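Ticket 724 – heating drops out overnight, boiler shows no fault
Opened 9/11/24
Status: open, waiting on part
Site: Grevell, top flat

Right, I'm keeping this as one long log so I don't have to explain it all again each time I ring up. The boiler is a Bradine combi, the thermostat is the wireless Wistov one that came with it, and the trouble is that the heating goes off in the small hours and stays off until I get up and press something. Hot water has been fine the whole time. The boiler display looks perfectly happy, no code, no flashing light, nothing to go on.

First thing I tried was fresh batteries in the thermostat, then I moved it off the hall shelf and nearer the boiler. It held for two nights and I got quite excited, and then on the third morning it was freezing in here again.
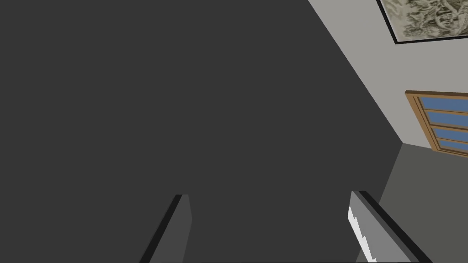 So after that I went through the schedule, which I'd been putting off because the buttons on the Wistov are a misery. Somebody (fine, me) had left the night setting at 20, so it wasn't as if the thing was set too low and just doing as it was told. I wiped the lot and put in one flat temperature for day and night. Same result. The thermostat was still showing the little flame symbol at breakfast, asking for heat, and the boiler was sat there ignoring it.

I topped up the pressure as well while I was at it, though it hadn't really moved. Bled the bedroom radiator – a bit of air, then a lot of black water on my slippers.

Posted all that here and asked whether it was worth re-pairing the thermostat with its receiver or whether I should leave well alone.

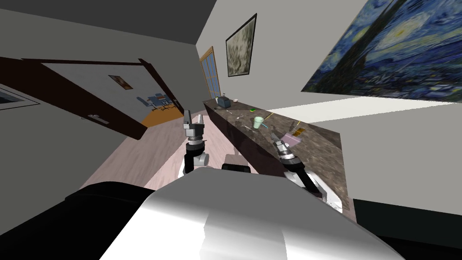
Marjan Kiani: Do re-pair it, but look at the receiver first, the white box wired in next to the boiler. If its light is red in the morning while the thermostat shows the flame, the signal is getting lost. If it's green and the boiler still isn't firing, the receiver's relay is sticking and no amount of pairing will help. Please don't take the cover off, it's mains in there.

OK, that was really useful, thank you! Got up at ten to six to check. Light was green, boiler dead quiet, radiators stone cold. I pressed the manual button on the receiver off and on again and the boiler lit straight away. Did the same test the next morning and got the same thing.

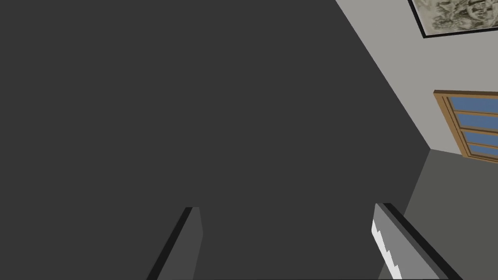 Kitchen end, wall and floor.

I rang Alaoui, who fitted it all, and got through to Anselmo Lozano after 57 minutes on hold (I did the ironing). He agreed it sounded like the relay and has ordered a new receiver. He did ask me to re-pair it anyway so they could tick that off, so I've done that, and it made no difference at all.

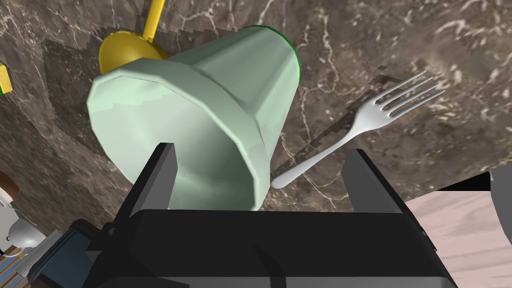

For now I'm pressing the manual button before bed and again when I wake up, which gets me a warm evening if not a warm morning. The part is meant to arrive later in November and they'll ring with a slot. Could someone also note on the ticket that the buzzer downstairs is broken, so the engineer needs to phone me from the street door? I'll add the morning readings once the new receiver is on the wall.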